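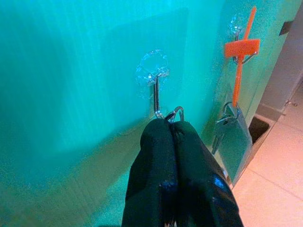
5. Failure analysis

5.1 Scope

This section covers the failures recorded during the hook-and-key trials described in Section 4. A trial was counted as failed if the arm entered a protective stop, if the object was released outside the target area, or if the policy exceeded its time limit. Trials stopped by the operator before first contact were excluded. Of 1,000 trials, 134 failed under this definition. The remainder of the section deals with one class of failure, which we call retained load, as it is the only class in which hardware was damaged and the only one that raised a safety question.

Figure 3 shows the approach phase on the cabinet fixture, from the wrist camera. The fingers are closed just below a metal ring on the center hook. A second hook to the right carries an orange tag and a key on a split ring.

5.2 Retained load

A retained load failure begins when the fingers close on the ring while the ring is still seated in the curve of the hook. The correct motion is a short lift, to bring the ring over the tip of the hook, followed by a retreat away from the surface. In the failed trials the retreat started before the lift was complete. The ring then pulled against the inside of the hook, and the hook transmitted the force to the suction cup.

Two outcomes were possible from this point. If the cup held, the force at the wrist rose until the controller reached its limit and issued a protective stop. If the cup released, the stored load was removed within a few control cycles and the arm moved backward faster than commanded. We refer to these as held and released cases.

Held cases were not hazardous in themselves, but they left the arm stopped under load. The recovery procedure in use at the time instructed the operator to clear the stop and command the gripper to open. With the ring trapped between the finger pads and the hook, opening the fingers freed the cup from a sideways load and the arm settled abruptly. In one trial the operator had a hand on the cabinet door to steady it when this happened. There was no injury. Testing on the fixture was suspended the same day, 2019-08-30, and resumed in September after the changes in Section 5.5.

5.3 Cause

The first explanation considered was slip at the finger pads. If the ring slid downward during the lift, the wrist would reach the commanded height while the ring remained below the tip of the hook. Dorottya Vincze tested this by repeating the motion with the ring fixed to the pads. The failure still occurred, so slip was rejected as a necessary condition.

The second explanation was an error in the estimated height of the hook tip. The Dolach perception module estimates the hook pose once, at the end of the coarse approach, and passes it to the motion planner. The cup is transparent and the hook is reflective. Depth readings on both were sparse, and the module filled the missing region from the surrounding surface. The effect was to place the tip of the hook closer to the door, and lower, than it was. The planned lift was then too short.

We confirmed this by logging the raw depth data alongside the filled map for each approach. In failed trials the filled region covered the tip of the hook. In most successful trials at least part of the hook returned a usable reading and the estimate was acceptable. The fault was therefore present in the software throughout the study and was exposed by lighting and approach angle.

A third factor made the outcome worse. The planner treats the lift as complete when the wrist reaches its target position. It does not check whether the load has changed. A ring that has cleared the hook and a ring that is still seated produce different force readings at the wrist, and the difference was visible in the logs, but the signal was used only by the protective stop. The limit for that stop had been set for collisions with the door and was too high to detect a snagged ring early.

5.4 Contribution of the suction mounting

The hooks were attached by suction so that they could be moved between trials without marking the paint. This choice had a cost. The holding force of a cup depended on how long it had been in place and on how it had been pressed, and neither was controlled. Two trials with the same planning error could therefore end differently, one as held and one as released. During the first review, released cases were logged as "hook detached" and assigned to the fixture. Held cases were logged as "force limit" and assigned to the controller. The common cause was missed until the two groups were plotted together against lift height error.

Trial 716 shows the problem clearly. The log records a detached hook, a clean grasp, and no stop. The ring stayed in the fingers, and the trial was first scored as a success with a fixture fault. On replay the wrist force rose steadily through the retreat and dropped to near zero when the cup let go. The trial was rescored as a failure. All trials with a detached hook were then replayed and rescored in the same way, and the total given in Section 5.1 includes these corrections.

5.5 Changes made

The planner was modified to require a force condition before retreat. After the lift, the arm makes a small outward test motion at low speed. If the wrist force rises during this motion, the arm returns to the grasp position and the lift is repeated with a larger height. After 2 attempts the trial is abandoned and the fingers open at the grasp position, where the hook carries the weight of the ring and no sideways load is present.

The force limit was made dependent on the phase of the motion. The original limit applies during free motion, and a lower limit applies from finger closure until the test motion has passed.

The hole filling step in Dolach was disabled for regions inside the expected hook area. Missing depth is now reported as missing. The planner responds by requesting a second view from a different angle and does not proceed on a filled estimate. This increases trial time.

The recovery procedure was rewritten. After a protective stop with the fingers closed, the operator must move the arm toward the door under reduced speed until the wrist force falls, and only then open the gripper. Touching the fixture while the arm is energized is no longer permitted. The Skorkeck pendant software was changed so that the open command is rejected while the measured force is above the recovery threshold.

5.6 Limitations

The force condition assumes that the mass of the object is small compared with the load produced by a snag. It has not been tested with heavy key sets. It may also fail if the ring catches on a neighboring object that can swing freely, since the force would rise too slowly to be detected in the test motion. Objects on adjacent hooks were present in part of the study, but their positions were not varied in a planned way.

The analysis relies on replayed logs for the early trials, in which force was recorded at a lower rate. The exact time of cup release cannot be recovered from these logs. Peak arm speed after release is therefore reported only for the later trials.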